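Hardware > Used & Refurbished > Reader Reviews
5 min read
Search this site Search

Esus office tower, bought used: a review from the workbench

I paid 70 for this tower in October from Tavasau, a used office equipment dealer in Skukthorpe. I wanted something to take apart and put back together, with parts that could be swapped without a fight. It was sold as a complete desktop with no drive contents and no warranty.

The case is a plain black box and it is heavy. Mine came with some marks on the outside, which I expected at the price. Laid on its side with the side panel off, everything faces up and you can work from above. I would do it that way for any job beyond plugging in a cable. 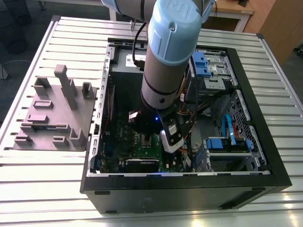
The drive cages are the best part of the design. The latches are blue plastic, so you can find them quickly, and you don't need a tool for them. Zulema Retamal, who shares the bench with me, had never opened a desktop before and worked out the drive carrier without the manual. The plastic clips do feel thin. I would not want to work them every day for a year.

The cables are the weak point. The power supply has a thick bundle of wires running through the middle of the case, in several colors, and the data cables cross over them. There is slack, but it ends up on top of the board you are trying to reach. I used two Bravo hook-and-loop ties to pull the bundle toward the drive side and that helped a lot. Take a photo of the routing before you unplug anything.

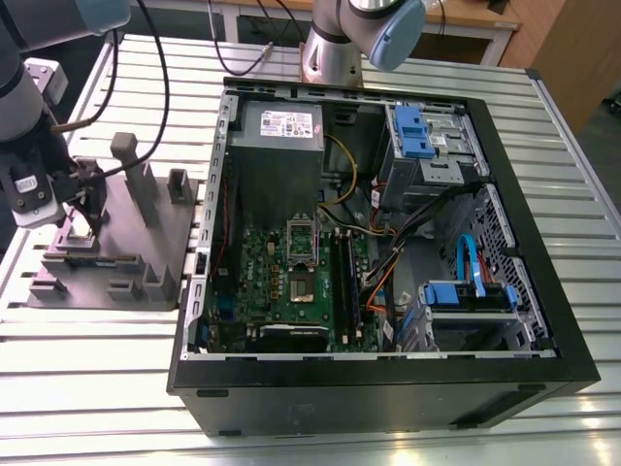 Access to the processor is fine once the cables are held back. The bracket on the socket lifts up and stays out of the way. Keep your fingers and sleeves off the contact area, and don't leave the socket open longer than you need to. The memory slots are right beside it and easy to reach from above.

The expansion slots are along the rear wall, as usual. Getting a card seated took me two tries - the metal bracket has to line up with the opening before you press down on the card.

I would buy it again for learning or for parts. For a quiet everyday computer I would look for something newer with tidier wiring.

Good: drive latches, open layout, price
Bad: cable clutter, weight, thin clips

Reviewed by Cristian Sánchez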